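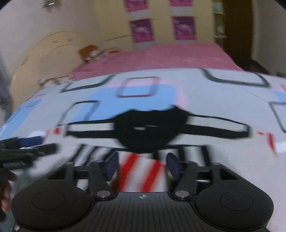

4.2 Comparison of the two hand-held grippers

We compared two hand-held grippers for recording tidying tasks in ordinary bedrooms. The first, which we call the Trindel, is a dark grey body with two black finger arms joined by a thin crossbar. The second, the Fistodico, has a slimmer body, a single trigger and no crossbar. Both carry the same wide-angle camera at the same height above the fingers, and both were fitted with finger pads cut from the same sheet, so that differences in grip would come from the arms and the body. The camera settings were left at the values given in Section 3.1 for the first half of the recordings and changed for the second half, as explained below.

In total we kept 97 recordings, 53 of them made with the Trindel and the rest with the Fistodico. A recording was kept if the camera pose could be recovered for its full length and if the object was in view at the start. Each operator used both grippers in the same room before moving to the next one, and the order was swapped between rooms. Operators were told to work at the speed they would use with their own hands. We did not ask them to slow down for the camera, as we wanted to know how each gripper behaved when used carelessly.

The bedrooms were left much as they were found. Curtains were kept as the household had them and the main ceiling light was switched on. Bedding was not changed. This gave us a wide spread of backgrounds, from plain sheets to printed covers with repeated shapes, and it turned out to matter more than we had planned for.

Grip. The two grippers performed alike on pens, small boxes and soft toys. The Trindel was better on folded cloth. Its arms flex less at the tips, and the pads stayed closer to parallel as they closed, so a single layer of fabric could be picked up from the top of a bed without bunching. With the Fistodico, operators often pushed the fingers into the mattress first and then closed them, a habit that does not transfer to the arm used in Section 5. The arm stops when the force at the wrist passes its limit, and pushing into a mattress reaches that limit quickly.

Handling. Operators preferred the Fistodico for long sessions. It is lighter at the front and can be turned on its side in one hand. The Trindel has a wider body with a large rounded pad on either side, and most operators came to steady it with the second hand. That leaves no hand free for holding objects that are to be sorted. In the recordings where the second hand was used to hold something, the gripper was more likely to dip at the moment of closing. We have not corrected for this in the results.

Camera view. Figure 4 shows a frame recorded with the Trindel in a bedroom. The finger pads face each other across an open gap and a striped piece of fabric can be seen between them. The crossbar is thin but lies across the lower part of the view, and for small flat objects it hid part of the contact area. The body takes up the bottom of the image in every frame. We masked it before pose recovery, using one fixed mask per gripper. Fixed masks worked well for the bodies. They worked less well for the finger arms, which move, and we ended up using a looser mask that also removed a strip of useful background.

Motion blur was the main cause of rejected recordings. The printed cover in Figure 4 is smeared into streaks, and the black object in the middle of it is blurred as well. The wall and posters at the far side of the room lie further from the camera and would normally give the tracker something to hold on to, but tracking was still lost when the gripper was brought low over the bed and the near surface filled most of the view. A repeated print makes this worse, as one blurred shape is easily matched to its neighbour. The effect was seen with both grippers. It was somewhat stronger with the Trindel, and we put this down to its weight, which makes operators swing it from the elbow.

For the second half of the recordings we shortened the exposure and accepted a noisier image. Roughly 20 recordings made before the change had to be repeated. After the change, failures were limited to dark corners and to rooms lit by one weak bulb. We also tried the Garside controller, which lengthens the exposure when the gripper is held still and shortens it when it moves. It reacted too late to be of use at the start of a fast reach, and we dropped it after seven trials.

Wide-angle distortion was handled by calibration before each session. The straight edges of beds and headboards curve strongly towards the sides of the image, and we checked by eye that they came out straight after correction. Objects close to the edge remained stretched and were left out of the grasp labels unless they moved towards the centre later in the recording.

On balance we chose the Trindel for the training set used in Section 5. Its advantage on cloth was clear, and the problems with the view could be reduced by masking and by the shorter exposure. The Fistodico recordings were kept as a test of whether a policy trained on one gripper can make use of views from the other. The Fleltotia pads, which arrived too late for this comparison, are covered in Section 6.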